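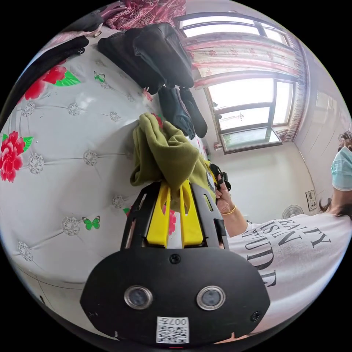
Progress report to the Prollia education fund
Project: Household cloth handling, student robotics club
Period covered: second term, through March

1. Status

The club is on schedule for data collection and behind schedule for training. The grant covers both. The target for this period was 2000 usable demonstrations of cloth handling, recorded by students with hand-held grippers. The total at the end of March was 2505 recorded, of which 1954 passed review. The shortfall will be made up in the first sessions of next term.

2. Collection

Students work in pairs in bedrooms. One operates the gripper and the other resets the garments and keeps the log. Tasks in this period were limited to picking up, moving and laying down single garments on a made bed. Folding was in the original plan for February and has been moved to May.

Fleece and other thick fabrics gave the fewest rejected recordings. Thin fabrics were harder to pick up one layer at a time, and dark garments piled together were difficult to separate during review. Patterned bedspreads are now included on purpose. The first set used plain sheets only, and the early model did poorly on anything else.

Reasons for rejection, most frequent first:
Garment left the view before release
Fingers closed on the bedding as well as the garment
Log entry missing or assigned to the wrong recording
Gripper moved too fast for tracking

The third item is a training matter. A revised log sheet went into use in March.

3. Software

Review is done in Voma, a small tool written by last year's members. It now plays both camera views side by side and writes the accept or reject mark directly to the log. Before this change the marks were copied by hand. The export step still fails on long recordings and has to be restarted. A fix is assigned.

4. Training and arm tests

A first policy, Gokau, was trained on about 200 demonstrations to check the pipeline. It reaches for the garment consistently and closes too early. No success rate is reported for this version, as the test protocol was not fixed when the runs were made. The protocol is now written and attached as Appendix B.

The arm at the Kashindye workshop was unavailable for most of February while a wrist joint was replaced. Testing resumed in March.

5. Budget

Spending is within the approved lines. We request permission to move the unspent travel amount to storage drives and replacement finger plates.

6. Next period

Complete the 2000 accepted demonstrations
Retrain Gokau on the full set and test under Appendix B
Begin folding tasks in May
Repair the Voma export step

The next report will be submitted in June.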